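**Thread: Converting a one-car garage to an office, floor first or desk first?**

**stidden_oak** wrote on April 18, 2019:

We're turning the garage into a home office for my wife and me. The slab is dry and level. I was going to put down reddish-brown planks and then bring in a big desk from Drikska, 228 pounds before anything goes on it. My brother-in-law says a click floor shouldn't have that much weight on it and I should set the desk on the slab and floor around it. Who's right?

**Annelies Van der Linden** wrote:

Floor first. Flooring around a desk looks bad the day you move the desk, and you will move the desk. Four legs on wide feet won't bother a decent plank. What causes trouble is pinning a floating floor on both sides, so don't put a loaded bookcase against one wall and a safe against the other. 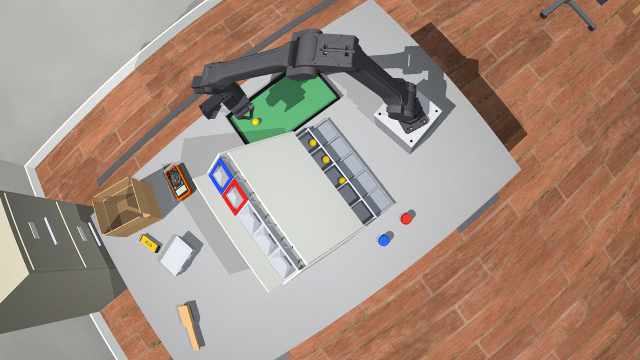 Leave your gap at the walls too. I left a quarter inch in my sewing room and it still pushed up at the doorway in August. Half an inch next time.

**hakier77** wrote:

I disagree on the floating floor. For a garage I'd glue it down. I paid $539 for materials in a room that size, adhesive included, and it has not moved in 4 winters. Things I'd do in order:

1. Tape a square of plastic to the slab for a few days and check under it.
2. Grind the high spots. Don't try to hide them with underlayment.
3. Lay out the boards dry and decide which way they run. Diagonal wastes more wood but it makes a narrow room feel wider.

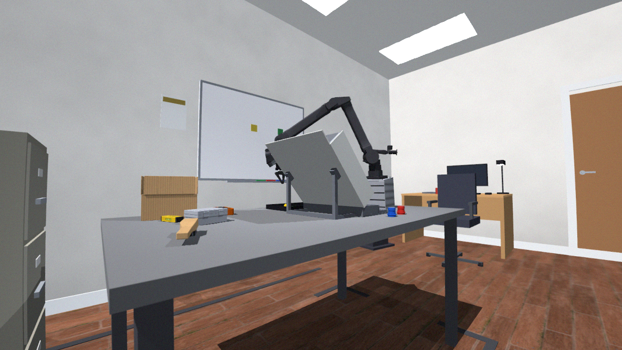 4. Buy one more box than the calculator says.

**stidden_oak** wrote:

Thanks. The plastic test is already done, no moisture. Is diagonal worth it for a first-timer?

**Jhair Marulanda** wrote:

No. Every board end becomes an angle cut, and a garage is never square. Run them the long way and spend the time on the door threshold.

I also don't agree with gluing. If a board gets damaged near the middle you're chiseling it out. Mine is floating, with a rug under the desk – a flat one, no thick pad.

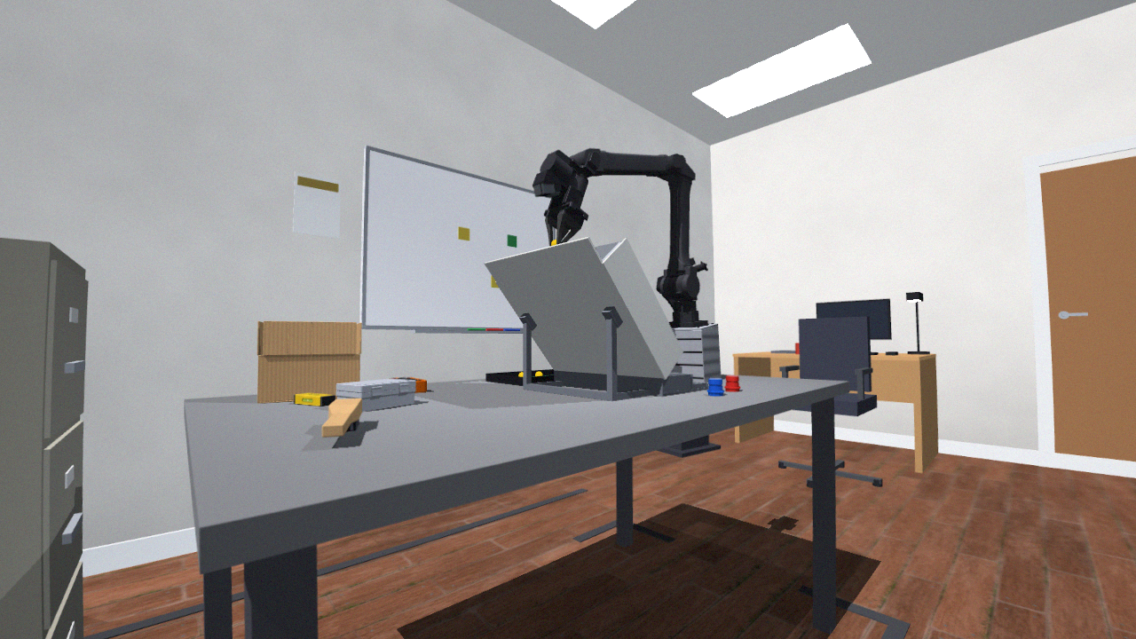 Chair casters are harder on a floor than the desk is. Get the soft ones. The hard ones that came with my Karras chair left marks in the finish within a month.

**hakier77** wrote:

You can replace a glued board in an afternoon. I've done two. But agreed on the casters.

**stidden_oak** wrote:

Going with floating, long way, half-inch gap. The total came to just under $800 with trim. I'll post again when the threshold is in.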